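Chapitre 2. La suspension des responsables de police locale

La suspension est une mesure conservatoire, distincte de la sanction disciplinaire. Elle maintient le traitement et le grade, mais retire l'exercice du commandement. Le présent chapitre en étudie les effets à partir du district de Wosville, qui compte 148 agents, et de celui d'Odard. La pétition de Grornby, signée par 807 habitants, sera examinée à la section 2.

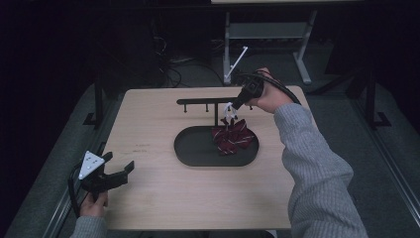

La réintégration pose une question différente : l'abandon des poursuites n'emporte pas, à lui seul, retour dans le poste d'origine.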